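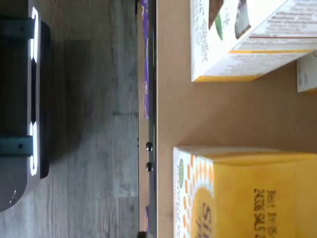

February, 7:40 a.m.

Court audio job, the sentencing hearing from Garkura. Got as far as channel 3 yesterday before the workstation locked up. Restarted it this morning and the project file opened at the last autosave, so only the markers after minute 28 are gone. Redoing those first.

Source is a four-channel recording, 90 minutes long. Channel 1 is the bench, 2 the prosecution table, 3 the defense table, 4 the witness stand. The defense mic was set low all through the hearing and picks up more of the air handler than of the lawyer. Notch filter at 80 Hz takes out the worst of the hum. I tried a second notch at the first harmonic and it made the voices thin, so I took it off again.

The clerk's request is for a clean listening copy plus a transcript check, nothing more. We do not touch the original. Working copy is on the Zuvemell drive, folder 1188. Hash of the original was checked against the intake sheet before I started and it matches.

Trouble spots so far:

Minute 31, the judge gives the term and someone coughs over it. Channel 1 alone is no good. Channel 4 has it clearly, a little echo. The draft transcript says "eight years" and I hear "eighteen". Played it six times at normal speed and twice slowed down. Marked for a second listener, did not tell them which number I hear.

Minute 44, credit for time served. Draft has this right.

Minute 52, two people talking at once at the defense table. Left as [overlapping speech]. Not going to guess.

Bollov headphones have a loose left cup again. Used the old pair for the afternoon. If the left side drops out on you, it is the headphones and not the file — I lost half an hour to that.

4:15 p.m. Channel 3 done to the end. Exported the listening copy with all four channels level-matched and a separate one of channel 4 for minute 31 only. The Baloch transcript template still prints the wrong court name in the footer, fixed by hand on this one.

To do: second listener on minute 31, then channel 2 from the start. Ask the clerk if they want the recess cut or left in.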